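Porridge season, and I couldn't be happier

27 February 2018

I know it's the tail end of summer and most of you are still eating mango over the sink, but we had one cool morning in Tromesley last week and that was all the excuse I needed. The oats are out!

I grew up thinking porridge was grey paste you ate because it was good for you. Then I spent a wet August in a rented flat with a bag of stoneground oats from the Orell mill and nothing else in the cupboard, and by the end of the month I was a complete convert. Proper oats have a smell — a bit like warm biscuits — and they hold their shape if you treat them kindly.

My method hasn't changed much. I soak the oats overnight in cold water with a pinch of salt, then cook them low for 30 minutes, stirring whenever I walk past. Milk goes in for the last bit only. I've tried all milk from the start and it catches on the bottom of the pot every single time (my poor saucepan).
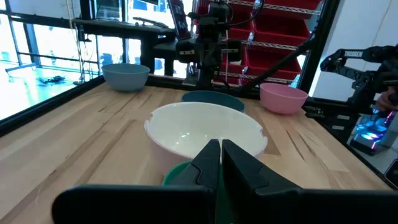
Toppings are where I get carried away. Brown sugar and cold cream is still my favourite, the sugar going all dark and syrupy around the edges. Stewed rhubarb comes a close second. I've also been having a spoonful of Jacobs plum jam from the Saturday-style stalls down by the Poltament bridge, and I've nearly finished the jar already, which is a worry as they only make it once a year.

Savoury porridge deserves more love too. Try it with a fried egg, some chilli oil and spring onion. I made it for lunch 2 days running and would have gone for a third if we hadn't run out of eggs.

Next on my list is toasting the oats in butter before the soak. I've read it's wonderful and I've also read it's a waste of butter, so I'll do a small batch each way and report back. If you've got a favourite topping, please leave it in the comments — I have a very large bag of oats to get through.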